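Community Help > Home & Kitchen > Cleaning & Organizing

How do I sort and clean a bin of mixed kitchen and bathroom stuff after a move?

4 min read
3 comments - 18 shares

Welano
posted 08/05/2024

We moved into a smaller place and the last hour of packing was a mess. Everything left in the drawers and on the counters went into whatever was open. I now have one big gray bin where the kitchen things and the bathroom things ended up together, and I have been avoiding it.

Before I started pulling things out, the bin had forks and spoons, some plastic utensils, a couple of brushes, a bar of soap that was not wrapped, a few cords, and small plastic pieces I can't match to anything. A few items were still in their packaging. I put it up on a table so I wouldn't have to bend over it.
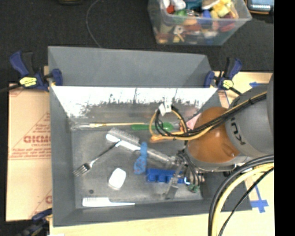

My main worry is the soap. It rubbed against things for the whole drive and I can smell it on the plastic spoons. I washed one by hand and the smell is weaker but still there. I also don't know what to do about the brushes. I can't remember which one was for dishes and which one was for the sink, and they were all touching the forks.

The other question is the order to do it in. I started by pulling out one thing at a time and walking it to where it belongs, and after 40 minutes I had put away very little. The new kitchen has three drawers and the old one had seven, so some of it can't stay anyway.

Is there a sensible way to go through this, and is any of it not worth saving?

2 answers

Tileo
10 people found this helpful

Don't walk anything anywhere until the bin is empty. That is where your 40 minutes went.

Spread an old towel on the table next to the bin and make four piles. One is for things that touch food. One is for things that clean something, so brushes, sponges and soap. One is for anything with a cord. The last is for parts you can't identify. Keep the piles apart from each other and don't make a fifth one. If you can't decide in a few seconds, it goes with the unknown parts.

Food pile: wash all of it, including the things that look clean. Metal forks and spoons can go through a normal dishwasher cycle. If a fork has a wood handle, wash it by hand and dry it right away. For plastic spoons and spatulas, rinse first in warm water with no dish soap, to get the bar soap residue off. Then wash as usual. If they still smell, soak them for an hour in warm water with a couple of spoonfuls of baking soda, rinse, and leave them out overnight to air. I had the same trouble with a set of measuring spoons that shared a box with shampoo, and the soak took care of it. Bar soap isn't dangerous in the tiny amount that rubs off, but it tastes terrible.

Brushes: if you don't know which one did what, none of them goes back to dishes. A dish brush costs very little. Keep the old ones for the sink, the tub or muddy shoes, and write on the handle with a marker so you are not asking the same thing next year.

The bar of soap is fine to use. Run it under the tap and rub off the outside layer.

Cords: wipe with a barely damp cloth, never under the faucet, and let them dry before you plug them in. Coil each one and put a strip of masking tape on it with the name of the thing it runs. Cords with no match can wait in a bag.

Unknown parts: put them in a zip bag with the date on it. If you haven't gone looking for any of them by October, throw out the bag.

Things still in packaging can skip the washing. I would leave them sealed and see if you want them at all, given that you lost four drawers.

Wash the bin last. Dish soap, hot water and a soft cloth will do - a rough scrubber will only add to the scratches on the bottom. Dry it before you stack anything in it or it will smell musty.

Brouwer
2 people found this helpful

Agree with most of the above. I would throw out cheap plastic utensils though. If the edges are rough or there are deep scratches, they hold on to smells and they are hard to get clean. I got rid of half of mine when I moved and have not missed them.

For the drawers I bought small divider trays. I think they came from Uline but any store has them. Measure the inside of the drawer first, with the drawer pulled all the way out. I didn't and had to send mine back.

Comments

Welano
Thanks, both. I did the four piles and the bin was empty before lunch. The baking soda worked on all but one spatula, and that one is in the trash. The brushes are marked for the tub now.

Tileo
Good. Check the cords before you toss any - one of mine was for the hand mixer and I only found out when I wanted to use it.

Welano
Two of them are still a mystery. They are in the bag.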